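# Trelinau hand-held gripper: come and try it at the Ukdale open day

Our demo unit goes to Ukdale in June, and if you've only ever read about hand-held grippers, please come and get your hands on one!

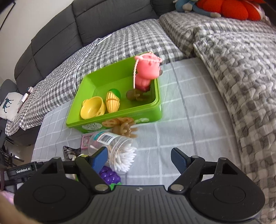 We've used the Trelinau at home, in the workshop and on a good many kitchen counters by now, and it's still the tool visitors head for first. You hold it, you squeeze, the two fingers close on whatever you've chosen, and you put it down somewhere else. Five-year-olds get it right away. Grown-ups take a bit longer (they keep wanting to read the card first).

## What you'll do at the demonstration

Wendy Tindall runs the tabletop session and she keeps it wonderfully simple. You get a gridded mat, an open box and a mix of toys and household bits. Your job is to sort them: toy food into the box, everything else out of it. Then you swap places and the next person undoes all your work.

Toy fruit and vegetables are great for this. A toy bunch of grapes has bumps all over it, so the fingers can meet it at a dozen different angles, and a corn cob wants to roll as soon as you touch it. Anything with a cord on it is the advanced course! Cotton swabs are a fun one too. Try picking up the whole container, then try taking out a single swab and see how your wrist feels about it.

Last year Bradley Bloxham spent most of the afternoon on one toy with a loop of string and went home very pleased with himself. His sister Dorothy beat his time the next morning.

## Session details

- Place: Bickerstaff Hall, Ukdale, side entrance
- Doors open at 11, last turn starts mid-afternoon
- Groups of up to 70 for the talk; the hands-on tables work in pairs
- Each pair gets 2 turns, more if the line is short
- Free, and kids are welcome with an adult

Please leave coats and bags on the rail by the door. The tables are close together and sleeves do catch on things.

## The talk

Ryan Mottram opens with a short talk on how a person's everyday movements can help a robot arm learn the same job. He's brought it down to 20 minutes with lots of clips, and he takes questions as he goes – do ask him about the socks.

After that Maricruz Ibarra shows the Plutinow software, where you can play a turn back and look at what the fingers did. I love this part. You think you reached straight for the thing, and then you watch yourself wander all over the mat before you close on it. Maricruz will pull up your own turn if you ask, and she'll delete it afterward if you'd like that.

## Trying one for longer

We lend the demo unit to schools and clubs for up to two weeks. It travels in a padded case with the charger, a mat and the instruction card. You supply the objects, and odd ones are best: toys, packets, little tubs, things with handles. Skip anything sharp or full of liquid.

To ask about a loan, quote item 1328 on the form at the front desk, or write to Dorothy Bloxham through the contact page. She answers most messages in the evening, after 7 or so.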